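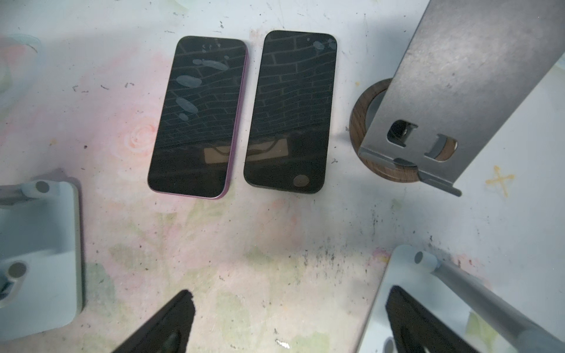 3.2 Handsets and stands

Tandetti, Jul 16, 2024
Reading time: 18 min

The objects were smartphones with their screens off. Smudges on the glass were recorded as a surface condition, as they alter the reflections by which the long edge of a handset is found. Frame colour was noted separately.
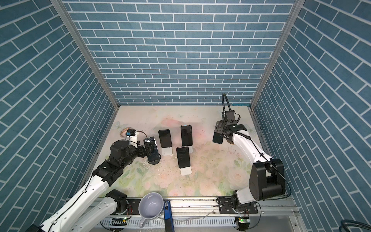 Two stand types were used, one white and one round and black. Each phone was to rest upright without a clamp – a lean of up to 20 degrees was accepted. The printed floral surface was kept throughout, and its pattern was left out of the position labels.
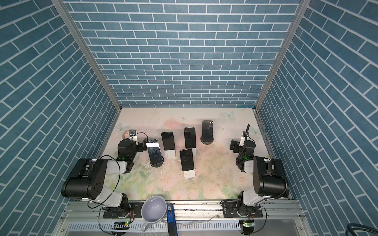 Figure 3. Five upright smartphones on white and round black stands.

Orientation was labelled by the visible face, screen or rear. The Clultside list holds 200 layouts on this basis.

Related items
Brernus: stand geometry for thin objects
Vieira: labelling glossy surfaces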